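How to Read a Warranty Before You Pay Extra for It

I have bought three extended warranties in my life and gotten money back from none of them. That makes me a biased guide, but a bias earned at retail prices is still worth something. The steps below take less than half an hour, and you can do them before you get to the register.

1. Get the full document

The card on the shelf is an ad. Ask for the terms themselves, the long version with the small type. When I bought an Evness dishwasher, the salesman told me the plan "covers everything." The terms ran to 9 pages, and most of them were about what it did not cover. If the store says the paperwork comes by email after you pay, leave the plan alone.

2. Find the start date

Many plans start counting on the day you buy, so the first year overlaps with the coverage the maker already gives you for free. A "three-year plan" may really sell you two. Look for the words "effective date" and write down what you find. Then check when the maker's own coverage ends and cross out the months that overlap.

3. Look up "wear"

This word does a lot of work. Belts, seals, hoses, filters, batteries and bearings tend to be listed as wear items, and those are the parts that fail first on anything with a motor in it. The bigger and fancier the machine, the longer this list gets.
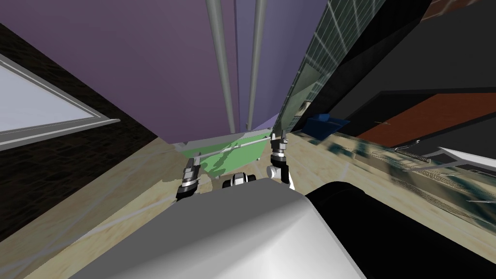 4. Check who pays

The name on the product is often not the name on the plan. My Böttcher dryer was covered by an outfit called Grombridge, which wanted the original receipt, a photo of the serial plate and a repair estimate at my own expense. Search for the paying company along with the word "complaint." A few angry posts mean little. The same complaint posted over and over means plenty.

5. Do the subtraction

Take the price of the plan, add the service fee for one visit, and compare that with an ordinary repair bill from a local shop. Call and ask; most will give you a range over the phone. If the gap is small, put the plan money in savings and forget about it. I would still hear arguments for covering a furnace.

Contact | Copyright Enov Home Notes, all rights reserved | Back to top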